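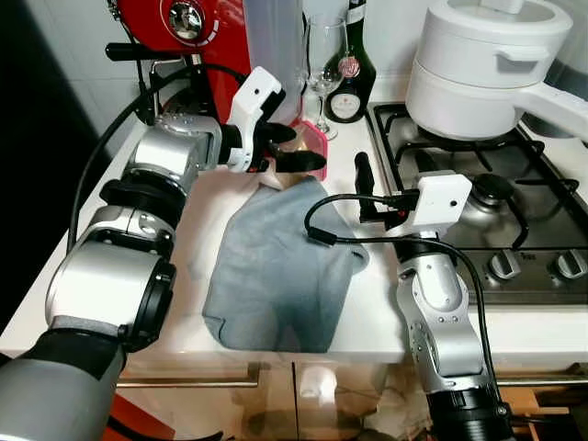 Ticket 235 – Kitchen, Dekdale flat
Opened by: Ayodele Bako
Status: open

Pale marks keep coming back on the white worktop next to the gas hob. I wipe them off with the grey cloth and they return as the surface dries.

Woo-jin Ki, 16:17 – Probably limescale or cleaner residue. Which spray are you using, and is the cloth washed with softener?

Ayodele Bako – Jitolus, neat. Softener, yes, since December.

Woo-jin Ki – Stop the softener. Wash the cloth at 60, then go over the top with plain warm water.

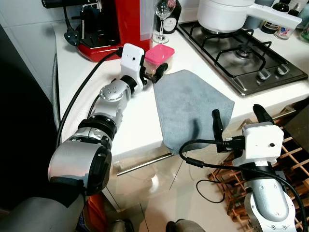

Do I need to move the coffee machine to clean behind it?
Once a week is enough – unplug it first and let it cool.

Left open for 6 days. Spare cloths are in the Baran box.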